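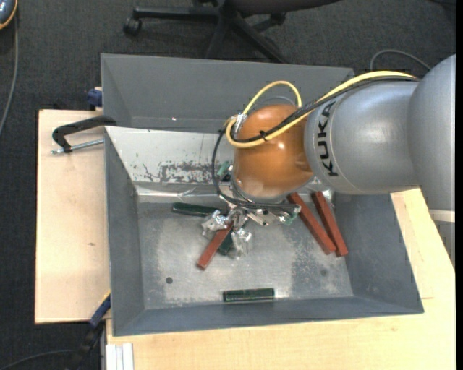
**Plultusari** is a television comedy series in 23 episodes, set in a ferry office in the small harbor town of Olton. It was created by the Latvian writer Gunārs Priedītis and produced by the company Himex. The series had two seasons. It is known mostly for its last episode, which was broadcast with a different ending from the one that was filmed first, and for the long discussion among viewers that followed.

## Title

The word "Plultusari" is not from any real language. In the story it is the name of the ferry, and every character pronounces it in a different way. Priedītis has told that he made the word by mistake when he typed a file name in the dark. The broadcaster asked for another title, and for a short time the series was announced as *The Olton Line*. The old title came back before the first episode was shown.

## Plot

The main character is Tovar, a ticket seller who has worked in the ferry office since he left school. In the first episode the company sells the ferry, but it forgets to close the office. Tovar and his colleagues continue to come to work and sell tickets for a boat that does not sail. Passengers still come, some of them to complain and some of them only to sit in the waiting room.

The first season has mostly separate stories, each one told during one working day. In the second season there is one longer story, in which Tovar's older sister Ilse returns to the town and wants to buy the ferry back. The harbor master, Mr. Quill, is against the plan until the second to last episode.

## Production

Priedītis wrote the first script as a radio play of 30 minutes. Himex bought the rights and asked him to make it longer, but he wanted to keep the length, and all the episodes except the last one are 30 minutes with the titles. The last one is double.

The waiting room was built inside a former fish market. The builders left the original floor, which slopes to the drain, and in several episodes one can notice that the chairs on the left side stand lower. Outdoor scenes were filmed in February in both seasons, when the harbor was free of tourists. The sea is therefore gray in all of them, although the second season is supposed to happen in summer.

Macario Magaña directed all episodes of the first season and nine of the second. He used long takes with few cuts, and he did not allow the actors to see the ferry until the day when they had to look at it in the story. The music was written for accordion and one clarinet. There is no laugh track. Himex prepared one for the first two episodes and tested it with an audience of 200 people, but the results were weak and it was removed.

## The two endings

In the ending that was filmed first, the ferry leaves the harbor with Ilse on board and Tovar stays behind the ticket window. The broadcaster considered this too sad. A second ending was filmed three weeks later, in which Tovar closes the window, runs to the pier, and jumps on board. Magaña was not available, and Priedītis directed the new scene himself. The light is visibly different, and the coat which Tovar wears has other buttons.

The second ending was the one that was broadcast. The first ending was shown only once, at a public screening with almost 900 visitors. According to people who were present, many in the audience preferred it. Priedītis has said in interviews that both endings are correct and that he does not want to choose between them.

## Reception

Critics received the first season politely, but few people watched it. Its late hour of broadcast was often given as the cause. The second season was moved to the early evening and had a better result. Reviews praised the waiting room scenes and the acting of the small roles, especially the old passenger who asks for a return ticket in every episode. The Ilse story was criticized as too slow, and some reviewers wrote that Mr. Quill changes his mind without a clear reason.

## Possible third season

A third season has been discussed several times. Himex stated that the contract with the broadcaster ended after the second season and was not renewed. Priedītis later confirmed that he has an outline for six more episodes, which take place on board the ferry and would follow the broadcast ending. Magaña said that he would return only if the story continues from the first one. No production has been announced.

## See also

- List of television series set in harbors
- Alternative ending
- Workplace comedy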